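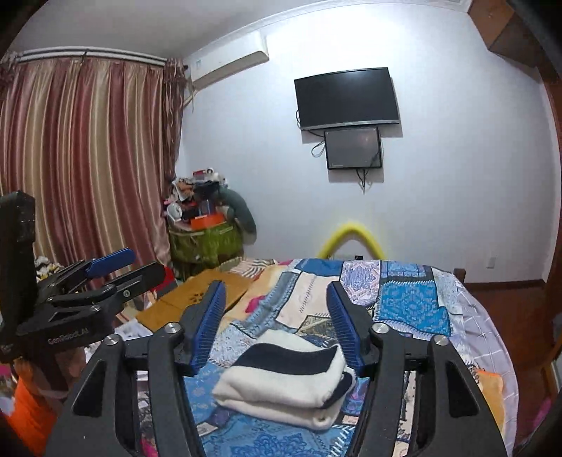
Section 4. Folding on the Bed

A made bed is the best folding table most of us will ever own, and we wrote this part of the Plerngate linen and clothing guide with one in mind. Spread your quilt or coverlet first and pull it fairly smooth (it needn't be perfect, goodness knows ours aren't). Towels come before clothes. A white towel with a navy band, set down on a patchwork quilt, makes a good one to learn on, as the band shows you right away whether your fold is running straight.

Towels

1. Lay the towel out flat with the band nearest you.
2. Bring the long sides together and run your palm down the middle.
3. Fold in half, and in half again, keeping the band on the outside.
4. Press gently from the center outward. If the lower layers are still a little rumpled, lift the stack and give it one soft shake.

Note: If you keep a bed tray on the bed, slide it well to one side before you start. Thick bath towels need more elbow room than you'd think!

Sweaters and other knits 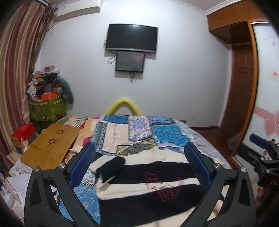

5. Give yourself the whole near side of the bed for knits, and lay each one face up the first time, so you can check for pulls and loose ends.
6. Turn it face down, then fold one sleeve straight across the back, and the other over it.
7. Fold the sides in toward the middle, then bring the hem up to the collar.
8. Turn the finished bundle over so that any design faces up. Striped knits are kind to beginners, because you can line up the bands as you go.

Caution: Never hang a heavy knit to save time. The shoulders stretch, and they rarely go back.

Caution: Take off rings and bracelets before handling loose stitches.

Slavica Babić, who tested these steps for us in April, likes to finish all her towels before touching a single sweater. Do whichever suits you, and move on to Section 5 when the bed is clear.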